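3.2 Setup and upkeep of the desk cell

The desk cell is the smaller of the two stations used in this study. It consists of one arm on a floor-bolted pedestal, a two-finger gripper, a fixed camera that looks at the work surface, and a control computer under the table. The station was assembled by the second author at the Lorholm site and ran from February until the end of the collection period. The gripper is a Golteck unit with a bracket plate made in our own shop, as the plate supplied with it did not match the bolt pattern of our arm.

The table is covered with a checked cloth. We first worked on the bare top, but glare from the ceiling lights washed out the outlines of white objects, and depth readings near the table surface were poor. The cloth fixed most of the glare. It brought a problem of its own: it creeps. After a long run of pushing and grasping, the cloth would shift toward the arm, and the grid lines no longer agreed with the reference picture stored at calibration. We now clamp the cloth under the rear edge of the table and compare the lines with the reference at the start of every shift. If any line is more than 3 mm off, the cloth is reset and the hand-eye check is repeated.

Objects are ordinary desk items. Each layout has books, writing tools and paper goods, with a pen holder placed within reach of the gripper. Loose markers are set down by hand with their long axes pointing roughly away from the operator, and no attempt is made to space them evenly. Figure 6 gives a typical layout.

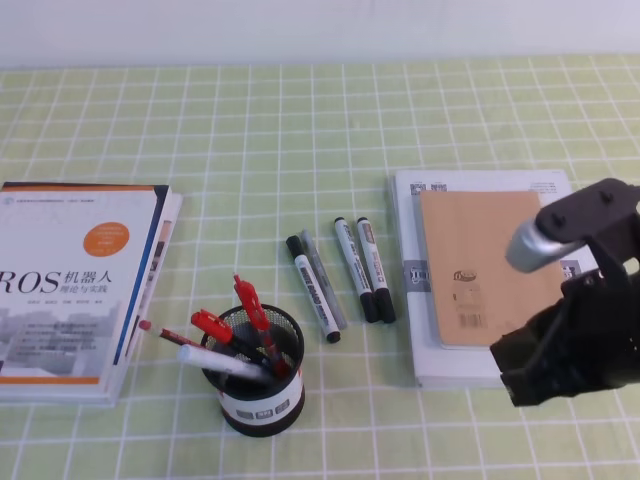

Figure 6. Desk cell with the gripper at the right, over the notebooks. Four markers lie on the cloth beside the mesh pen holder; the book stack is at the left.

The pen holder caused more stops than any other item. It is light, and a finger that brushes the rim can tip it or drag it along the cloth. Pens that lean far out over the rim make this worse, as the planner treats the holder as a plain cylinder and knows nothing of what sticks out of it. We added a keep-out margin to the collision model, wider at the top than at the base, and lowered the approach speed near the holder. Stops of this kind then became rare enough that we left the holder unweighted.

Stacked notebooks were the second source of trouble. A smooth cover slides easily when the housing of the gripper touches it, and in early runs the arm would carry the top notebook some way before the force limit tripped. The limit was reduced in two steps, and the tool model was redrawn to include the full housing and the bracket plate. The earlier model had covered the fingers only -- a mistake on our part.

Routine care is light. The finger pads are wiped with alcohol before each shift and replaced when the edges round off. The bracket bolts are checked with a torque wrench once a week. One bolt had worked loose by run 717, which showed up as a slow drift in grasp height before anyone heard or felt play in the joint. Narendra Kaushik traced it by repeating a touch-off on the table corner, and we have kept the touch-off as a part of the weekly check. Thread lock was applied to all bracket bolts afterward, and the drift did not return.

The larger station, at Vosemine, uses the same arm controller with a different tool and is described in Section 3.3.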